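Every September somebody tells me the laundry robot is two years off. I have been hearing this long enough to have worn out a washer.

The latest person to say it was Ville Nurmi of Rerkex, who quoted me 458 completed loads. I asked how many began with clothes in a heap and ended with clothes in a drawer. He said they were still defining "completed."

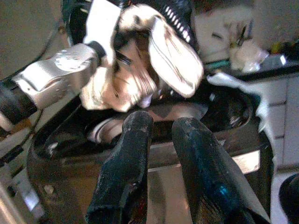 Two arms and a bundle of fabric, over an open black container.

Grant them the grabbing. Arms can pick up cloth now, and a few years ago most couldn't. But a chore is mostly the dull stuff in between: the sock stuck under the rim, the red thing that must not go in with the white things, the pocket with a pen in it.

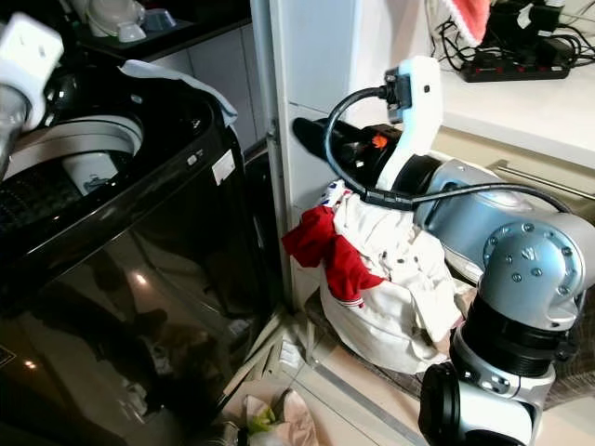 My mother did 80 shirts a week at a hotel laundry in Hekbridge and could tell by feel which ones needed a second wash. I'd settle for a machine that knew when it had dropped one.

Climitmont says its system will cost less than a used car. Fine. Put it in a house with kids on a Sunday night, send the engineers home, and let me see the drawers on Monday.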